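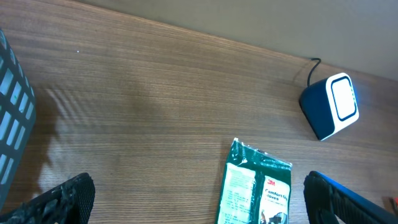

Work gloves in their 3M packaging, on the wood-grain table.

Pramstead Household Collection: The Issue Table
Gallery
January 12, 2023

The Issue Table is the point at which small items of equipment are set out before they are added to the Pramstead lending store. The store holds around 4,000 articles, ranging from hand tools and garden equipment to kitchen scales, and is open to all residents of Pramstead and Undmont who hold a current borrower's card. Work gloves are among the articles most often requested, particularly from April onwards, when the allotment season begins and the Jenkins Lane plots are cleared.

This page forms part of a series on the everyday articles of the store and the rooms in which they are kept. Captions have been prepared by Horacio Orellana, Keeper of Domestic Equipment.

The gloves

The package is dark green, with a white label panel of small print on one side and the product label on the other. The words "Comfort Gr" can be made out beneath the red 3M mark, the full name being Comfort Grip Gloves. A small photograph of a gloved hand is printed below the name.

The packaging

The top edge of the plastic is crinkled and slightly torn, and white flaps show along it. Under the store's rules, gloves are entered in the register by maker and product name, and the label is retained with the entry wherever possible. Borrowers who find a label missing are asked to inform the desk - a replacement card will be written out.

The table

The surface is a medium-brown wood-grain laminate, finely lined. Laminate was chosen for the public rooms when the building was refitted under the Zumeo Bequest, as it may be wiped down between deliveries. Visitors are reminded that hot drinks should not be placed on it.

Towards the wall

A small cube-shaped device stands near the back edge of the table. Electrical articles are handled separately from gloves and textiles, and are listed in their own section of the register.

Borrowing gloves

Gloves are lent for 30 days and may be renewed twice. No borrower may hold more than two pairs at a time. They should be returned clean and free of soil, with the pair fastened together. Gloves used with paint, solvent or garden chemicals should be declared on return and will not be reissued.

Shared 30 times | 2 comments

Comments

M. Thorley
Could the register entry give the size as well? I have large hands and have twice taken home a pair that would not go past the knuckles.

Undmont Gardener
Pleased to see gloves getting a page of their own. The rose beds by the lane are murder without a decent pair - will there be any leather ones this spring?

Related galleries

The Drying Racks at Undmont
Buckets, Pails and Watering Cans
String, Twine and Cord
The Zumeo Bequest: Rooms Before and After
Kitchen Scales from the Jenkins Gift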